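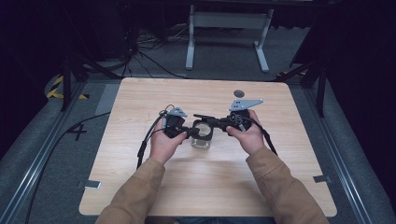

Lamai Saithong found that two coats of Susimell on her kitchen table held up better than the three she had put on the last one, and asked whether the third coat is worth the time. On pale woods, two is enough. A third coat adds sheen but little extra protection.

Susimell Table Oil, clear matte

Hardening oil for indoor tables, shelves and counters in light wood. Dries without a yellow cast. For floors, use Pedanus.

Contents: 500 ml can. A 200 ml can is sold for touch-ups.
Sanding before first coat: 120 grit, then 180
Time between coats: 10 hours
Wipe off excess: within 15 minutes
Light use: after 24 hours
Full cure: six days — no wet glasses or hot dishes until then
Shelf life, opened: 6 months with the lid tight

Directions
Stir well; do not shake. Apply thinly with a lint-free cloth, along the grain. Coat the underside as well on solid tops. Do the end grain last and feed it until it stops taking oil.

Water rings on an oiled top can usually be sanded out by hand with 240 grit and re-oiled locally. Old varnish must come off completely first.

Oily cloths can catch fire on their own. Soak them in water and lay them flat outdoors to dry.

Data sheet revised February 7, 2024.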